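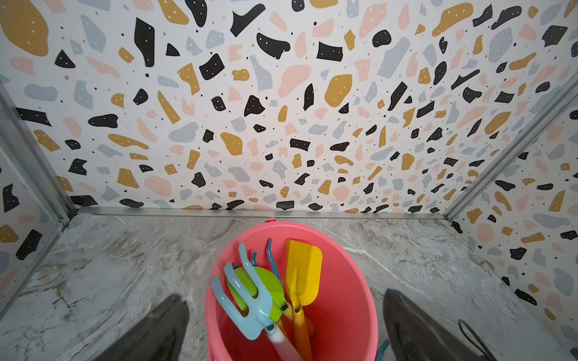
Tidying up, the robot way

2018-09-07

I spent a morning at the Horgan workshop in Standorham this week, and I went in with one question: when can I stop putting things away myself? My shed is a disgrace and my back isn't what it was, so I was rather hoping for good news.

The chore they're working on is called Flukmont (no, I don't know why either) and it's the sort of thing you'd ask a five-year-old to do. Garden tools go in the bucket. That's the whole job! They've been at it since March and the log stood at 1291 tries when I arrived, of which 829 were marked down as good ones. I'm told that's a decent score. I'm also told a good one can take 18 minutes, and I could have had the lot away and the kettle on by then.
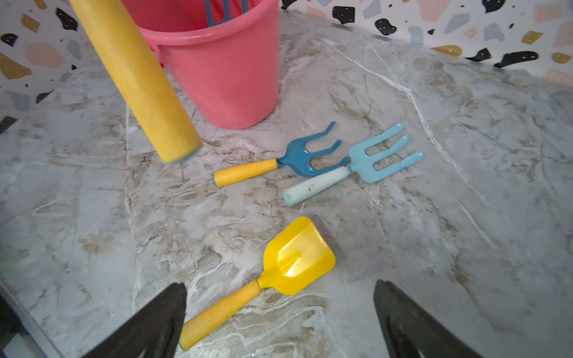 Forks, a trowel and the pink bucket at Horgan's Standorham workshop.

The trouble is the handles, apparently. A box has nice flat sides and you know where you are with it, but a little fork can land any way up, and if it's lying across another one you've got to decide which to go for first. You and I do that without thinking. I tried it with my eyes shut when I got home and still did all right, mind you.
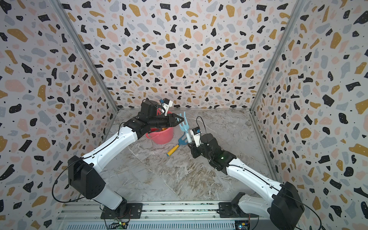

Two arms at work over the bucket, with a light-blue fork between them.

What about shops? A garden centre over in Dernville has asked about having its shelves straightened overnight, and the answer so far is not yet. Horgan wants 2 more years before it'll even talk about customers walking past. Folding, wiping down and anything with a bin bag are further off again.

So I'm sorting the shed on Sunday, by hand, and if anyone wants a spare rake do shout.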